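Review: Vashisht Trestle Table, Light Finish, After Eight Months

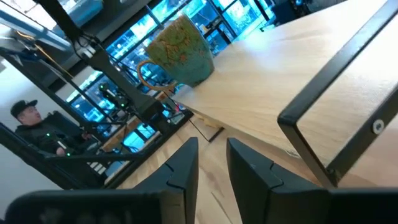 I bought this table in March to replace a folding one that had been my desk, dinner table and sewing surface for most of a decade. The folding table had a dip in the middle and one leg that had to be kicked into place. I wanted something that would stay put, that two people could eat at while a third left a laptop out, and that I could take apart if I had to move again. I rent, and I have moved a lot.

The short version is that I like it and would buy it again, with a few complaints about the hardware and the instructions. The long version follows. I get asked about it by people who come over, and I would like to be able to send them a link.

Buying and delivery

I ordered through the Travport store in Plesasville. They had one set up on the floor in the dark finish, so I was able to lean on it and look underneath. The light finish was only a sample block on the counter. If you can, ask to take the sample home for a night. Mine looked a little yellow under the store lights and much paler in my apartment, and I was glad to know that beforehand.

Delivery was in two boxes. The top came in one and the trestles, stretcher bar and hardware in the other. The driver brought both to the door of the building and no farther, which is what the paperwork says, but the salesman had told me "to your room," so check. The top is heavy. I got it up one flight with my neighbor Paora Sutcliffe on the other end, and we had to stop on the landing and turn it on its side to get around the corner. If you have a narrow stairwell, measure it first. The top does not come apart.

Packing was good. Foam at all four corners, a sheet of cardboard on each face, and no damage that I could find.

Putting it together

The booklet is pictures only, and the pictures are small. Step four shows the stretcher going in from the wrong side. If you follow it, the holes don't line up, and you will think the part was drilled badly. Flip the stretcher end for end and it goes right in. I lost a good part of an evening to this.

You get one hex key. It fits, but the handle is short and you have to turn it in small bites once the bolt is under the top. I switched to a ratchet with a hex bit and did the rest in a few minutes. The bolts thread into metal inserts and not straight into wood, so you can take the table apart and put it back together without chewing up the holes. I have done it once, when the apartment floor was refinished, and everything went back as tight as before.

Leave all the bolts loose until the top is on, then square it up and tighten. I tightened the first trestle fully and had to undo it.

There were no spare bolts in the bag. The count was exact. I dropped one and found it under the stove, but for a table at this price I would expect a spare or two.

Size

The top is 146 centimeters long, and that is the true measurement. I checked it with a tape against the drawing on the box. It seats four people comfortably with the trestles set in from the ends. Six is possible if the two at the ends don't mind straddling a foot.

The depth is fine for a desk. I can have a monitor pushed back, a keyboard in front, and still have room for a notebook. For dinner, there is enough space for plates on both sides and a serving dish between them, but not for two serving dishes side by side. We put the second one on the counter.

Height is ordinary dining height. For typing all day it is a bit tall for me. I raised my chair and put a box under my feet. A person over six feet would probably leave everything alone.

The surface

The finish is an oil, not a varnish, and you should know what that means before you buy. It feels like wood under your hand. You can feel the grain a little when you write on a single sheet of paper. It also marks more easily than a sealed table does.

In eight months I have had the following happen to it. A wet glass left overnight made a pale ring, which mostly went away after I rubbed in a little oil. A pot I thought was cool enough left a dull patch near one end, and that one is still there if you look from low down. Red wine wiped off right away left nothing. Turmeric left a yellow spot that took weeks to fade and has now more or less gone. Ballpoint pen came out with a damp cloth and some rubbing.

The maker says to oil the top twice a year. I have done it twice so far, once when it arrived and once at the end of the summer. It takes half an hour, plus the overnight wait before you can use it. Use less oil than you think. The first time I put on too much and the table was tacky for three days, and everything I set on it picked up a film.

The light finish hides dust and crumbs well. It does not hide coffee. If you are a person who eats at your desk and doesn't wipe up, I would look at the dark one.

The front edge is straight and has been eased only slightly, so if you rest your forearms on it for hours you will feel it. I use a folded dish towel when I have a long day. A rounder edge would be my first request for the next version.

Stability

This was the main thing I wanted and the table does well here. With the stretcher bolted in, it does not rock front to back at all. Side to side there is a very small amount of give if you push hard on one end. Typing doesn't move it. My sewing machine at full speed makes it hum but it stays where it is.

I did have to retighten the stretcher bolts after the first month. I expect this was the wood drying out in the heat of the apartment. They have stayed tight since then.

My floor is not level. The feet have small adjusters that screw in and out, and they have enough travel to fix a normal old-building slope. They are plastic, and one of them cracked when I dragged the table instead of lifting it. That is my fault, but a metal foot would have survived. Travport sent a replacement pack for the cost of postage. It took two weeks to come.

Compared with the Hiro

Before I settled on this one I spent some time with the Hiro table, which several people recommended to me. It costs 200 dollars less. It is lighter, it has a sealed top, and you can carry it up the stairs by yourself.

I decided against it for two reasons. The legs screw into plates at the corners, and on the one in the store two of the four were already loose. The top is also thinner, and when I put my weight on the middle I could see it bend. A friend has one and has been perfectly happy with it, but she uses it only for meals and has never clamped anything to it. I clamp a lamp, a vise and sometimes a pasta maker to mine.

If you have small children, or you just don't want to think about coasters, the Hiro's sealed top is the more sensible choice. I mean that. The oiled top asks for a certain amount of attention and not everyone wants to give it.

Things I would change

The edge, as I said. The plastic feet. The booklet. I would also like a way to run a cord down one of the trestles. Right now my lamp cord and laptop cord hang straight down from the back, and I have tied them to the stretcher with a strip of Velcro. A couple of holes or a clip would take care of it.

The maker sells a matching bench. I sat on it in the store and found it hard and a little low. I kept my old chairs.

The smell of the oil was strong for the first week. I kept a window open, which in March was not pleasant. If you are sensitive to that sort of thing, let the top sit unwrapped in a spare room or a garage before you set it up.

Who it suits

It suits someone who has one table and needs it to do several jobs. It suits renters who have help with the stairs. I would not recommend it to anyone who wants a top that will look the same in five years as it does on the first day, as mine already looks different after less than one. I don't mind the marks so far. The dull patch from the pot bothers me a little, and I will probably try sanding it lightly before the next coat of oil. The maker's care sheet says to use fine paper, go with the grain and do the whole top so the color stays even. I'll add a note at the bottom when I've done it.

Posted November 10, 2015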